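Joltow simulator - grip faults FAQ

Why does the run stop with fault 7?
The right hand has closed on the can but the grip check has timed out. The limit is 700 ms.

Does fault 7 stop both arms?
Yes. Clear it in the Willura panel, then restart the run.

Can I raise the limit?
Not in version 3. A longer limit hides slips.
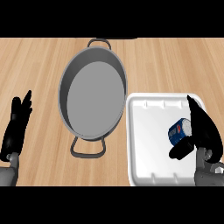 Can on its side on the tray, right hand over it, left hand empty.

Which log should I send?
The grip log only.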